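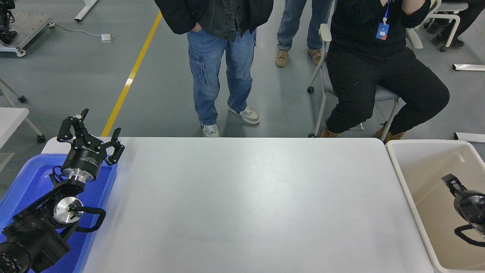 Threads > Fiber > Yarn weights

Notes on blocking swatches in plant fibers, continued. Cotton/linen blends this time, dry technical stuff, no patterns.

Yarn is Sarkico, the 60/40 cotton-linen. Put up as 433 yards per cone, fingering weight, two-ply with a fairly hard twist.

Linen has very little stretch. Whatever slack you see in a swatch comes from the stitches and goes away once the fabric hangs. Measuring gauge flat off the needles gives you a number you can't use.

Method: cast on 40, work 6 inches in stockinette, bind off loosely. Wash as you'll wash the garment. Dry flat, then clip a weight to the bottom edge and hang it for 16 hours. Measure while it hangs.

My swatch on US 3s grew about 20 percent in length and lost a little in width. Row gauge moved far more than stitch gauge.
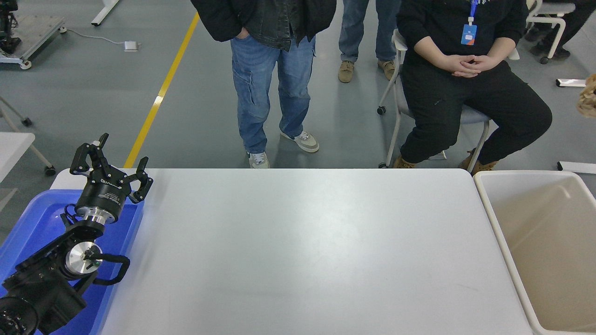 Tarek Gaber replied that he skips the weight and tumbles the swatch on low, and his row gauge holds after the second wash.

Tumbling does tighten the cotton part. I'd still hang it afterward. A full tank carries its own weight from the shoulders and a small square doesn't.

Same test on Griden, all linen, is drying now. Numbers go in the next post.

Bias: if the stockinette leans, check the twist before blaming your tension. Plied yarn leans less than singles.

We use cookies to remember your settings. Accept | Manage

Contact | Terms | Back to top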